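Storage bench notebook, July
Koltemau shelf, drive bays

9:10. Picked up where I left off on the chassis for the Timulano archive. Power off, both cords out and hung over the rail so I can see them. Kacper Ziółkowski had left a note on the keyboard with the bay order he wants, lowest serial number first. I had them in the order they came out of the carton. Redid the list before touching anything.

Drives are the ones from the Preltby order, 27 in total, in foam trays. One tray had a corner crushed. Looked over the drives from that tray under the lamp, no dents, connectors straight. Put a pencil cross on their bags anyway. If one of them drops out in the first week I want to know it was from that tray.

Labels. Last time we put the serial number label on the flat top of the drive, and once it was in the bay you could not read it without pulling the drive. Now it goes on the short end that faces out. The label printer cuts them a little too wide, so I trim one side with scissors. Slow, but they stay flat. The roll said 400 labels and there are a lot fewer than that left, so somebody please order another.

10:25. Started seating. Notes on the bays, mostly for whoever does the second chassis:

Line up the drive before pushing. The bay has some side play, and a drive that goes in a hair crooked will stop short and feel like it is home. I got caught by this twice. The way to tell is to put a fingertip across the end of the drive and the edge of the bay and feel for the step. Looking at it from the front is no good, everything looks flush from the front. Looking from underneath is better.

Push with the thumb in the middle of the end, steady, no rocking. You feel it stop, then a bit more, then it stops for good. The second stop is the connector. If there is only one stop, pull it and start over.

Don't use the screwdriver handle to push. I know it fits nicely. It left a mark on a label and I had to print another.

Clearance under the chassis is tighter than I had measured. I had written 174 mm to the shelf below and forgot the lip on the shelf. Moved the lower shelf down one notch, which meant taking off the bin of cable ties, the tray of blanks and the old Sikora switch that we keep saying we will get rid of. It is on the floor by the door now. It can stay there until someone trips on it or takes it away.

11:40. Pulled one drive I had seated first thing. It had gone in without its label. Labeled, back in, same bay. Checked the two next to it while I was there.

12:15. Lunch.

13:05. Went over the underside with a flashlight. The raised tabs along the lower face are a handy reference for the height of the shelf, because they are the first thing to touch if the chassis is lowered too far. I want a gap there that I can get a finger into. Wiped the light gray plastic with a dry cloth. No cleaner, last time the spray left streaks and they are still there on the old unit. 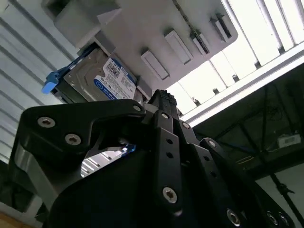

Drive in its bay, seen from below. Raised tabs run along the lower face of the chassis.

13:50. Kacper came by and asked if we should leave one bay free for a spare. I said I would keep the spare in its bag in the drawer, with the label already on, and not have it spinning for no reason. He would like it in the chassis so a rebuild can start at night when there is no one in. He has a point. Left it open for now, he will write up which way he wants it and I will do it that way.

14:20. Typed the bay list into the spreadsheet from the paper sheet. One serial number did not match. I had read a B as an 8. Fixed on both. Would be quicker to scan the barcodes, but the scanner is still set up for the stock room and puts a tab after every number. Need to look at the setting.

Bags and foam: kept the good trays, flattened the carton, tossed the crushed tray. Antistatic bags are in the second drawer, folded once, please don't staple them together.

Still to do
- power-up with only the first row in, watch the fans
- short test on every drive, long test overnight
- 1000 GB copy from the archive as a first real load, note the time
- longer cord for the left side, this one is pulled tight with the shelf where it is now
- order labels
- decide on the spare (Kacper)

15:30. Stopped. Cords still out. Paper list is taped inside the rack door.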